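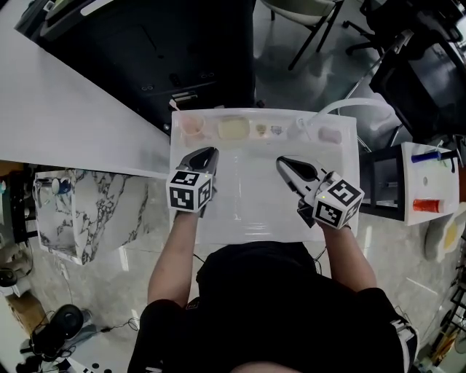 Looking after a pair of hand grippers
Notes for my slot, Inton users' afternoon

Opening. Say hello, say who I am (Brynhildur Dalsgaard, I look after the hand grippers on the Gumum bench) and get the thank-you to Elis Maddocks in early, as I forgot it last time and he noticed! He wrote the first version of the check sheet and most of it still stands.

Ask for hands up: who has a pair of these at work? Who has ever taken one apart? Expect far fewer hands for the second one.

Why I'm giving this talk. We had a bad patch in February. The recordings looked fine while people were making them, and then the left hand would wander off in the playback, a little drift at first and then a great big hop. I spent days blaming the software (sorry, Rey, I know you're sitting near the back). It was a marker cube with a loose screw underneath. If I pushed it with my thumb it moved by maybe the thickness of a fingernail, and that was plenty.

So, marker cubes first. Hold the housing in one hand, try to twist the cube with the other, and if you feel anything at all, stop and tighten it. Then look at the faces. Fingerprints and shine are the usual trouble, and a corner that has started to lift is worse. I wipe ours with a dry cloth. I did try a wet wipe once and smeared the black, so that face had to be replaced and the whole cube measured again. Mention that we write the new measurement on the sheet straight away. I've trusted my memory on that and I shouldn't have.

Pause here for questions about cubes, there are always some.
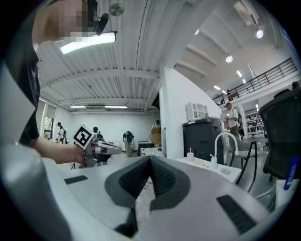
Fingers and pads are where most of my bench time goes. We change pads after 720 recordings or when they look tired, whichever comes first, and I'd much sooner throw away a decent pad than find out about a bad one from a dropped cup. The thing to look at is the fine ridges in the black rubber. Tip the gripper so the light runs across them, follow them down to where the two fingers come together in the V, and check that last bit of gap hardest of all. On ours that's where the ridges go smooth first, long before the upper part shows any wear, and you can miss it completely if you only glance at the pads from the side.

Fitting new pads. Old glue off, all of it. Press the new one on from the tip backwards and leave it overnight before anybody squeezes anything. Elis does his in an hour with a clamp and says it's fine. Mine stay on longer. (Leave room for Elis to shout out.)

Then close the fingers slowly by hand and watch the tips meet. If one gets there ahead of the other, the pad's gone on crooked and you may as well peel it off now, while you're still cross with it.

Springs and triggers. Short section, skip if we're running behind. The spring in our left hand went after nearly 2,000 recordings. It didn't snap, it just got lazy, and the people using it said the gripper felt "sleepy". Do listen when they say that sort of thing! They've got the tool in their hands all day and I've only got a screwdriver.

Cables. Tug test at the plug end, gently. Look for a kink where the cable leaves the body. We keep 2 spares in the drawer marked Plodinora, which is just the name of the old project, please don't ask.

The morning check takes 5 minutes: cubes, pads, trigger, cable, one short test recording. Watch the test recording all the way through before you start the real ones. I used to skip to the end and that's how the February business got past me for so long.

Hand round the worn pad and the new pad now. Get both back before tea.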